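Robot Workshop, session 7 handout
Faults: what happened with the Prakar arm and what to do about it
6/5/18

Read before the practical. Bring your log book, not loose sheets.

What happened, short version. Arm was running the pick and place routine from last session. Got to cycle 327 of a planned 513. The gripper stopped closing on the upswing, started again on the way down, then stopped for good. The program carried on regardless and swung an open gripper over the tray for 12 more cycles before the stop button was pressed. No one hurt. One tray on the floor.

First guess in the room: dead servo. Wrong. Servo was taken off, put on the Zument bench tester, opened and closed fine every time. Put back on, fault came back inside a minute. Lesson one, write this down: a part that works on the bench and fails on the arm is telling you to look at what joins it to the arm.

Second guess: the code. Also wrong, although the code has its own problem, see further down.

Actual cause: broken conductor inside the gripper lead, near the wrist. Insulation looked perfect. Copper inside had gone from being bent in the same place over and over. When the wrist was in one position the ends touched, in another they didnt. Hence the on/off behaviour. This is called an intermittent fault and it is the worst kind, as it will hide when you go looking. 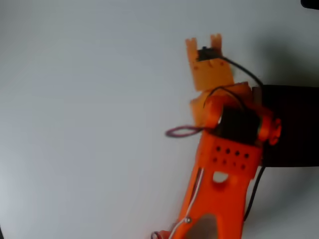 Things to think about with any cable that crosses a joint. Move the joint by hand, POWER OFF, through its whole travel. Watch the cable the entire way, both directions. Does it go tight? Does it rub on a printed edge? Does a loop hang out far enough to snag on something? A bit of slack is needed, too much is a hook. The bend should be spread over a long length, never all at one point. Never tie a cable down right beside the joint, that was exactly the mistake made here (the tie has been cut off and is in the fault box if you want to see it).

Testing for a broken lead. Unplug both ends. Meter on continuity. Clip on, then wiggle along the lead a little at a time, with the joint end last. Listen for the beep dropping out. If you hold the lead still and get a beep you have proved nothing.

Now the code. The routine sends "close" and then assumes closed. No check at all. The Zolletti group had the same thing in December and it was noted then, not fixed. Minimum change: after close, check the grip, if no grip then stop the arm and show a message. Do NOT just retry for ever.

Safety, all groups:
Power off at the wall before hands go near the arm. Stopped is not off. An arm waiting on a bad connection can move when you touch the wire.
One person on the stop button for every run, and only that job.
Do not tape over a damaged lead. Replace it.
Hair and sleeves back.

For the practical. You get the Sultana test lead, which has a hidden break somewhere along it. Find it, mark it, then say how you know. Then draw a better cable route for the wrist, label where it is held and where it is free to move.

Write-up half a page max. Put what you thought it was first, even if wrong, espcially if wrong. Hand in at the start of session 8.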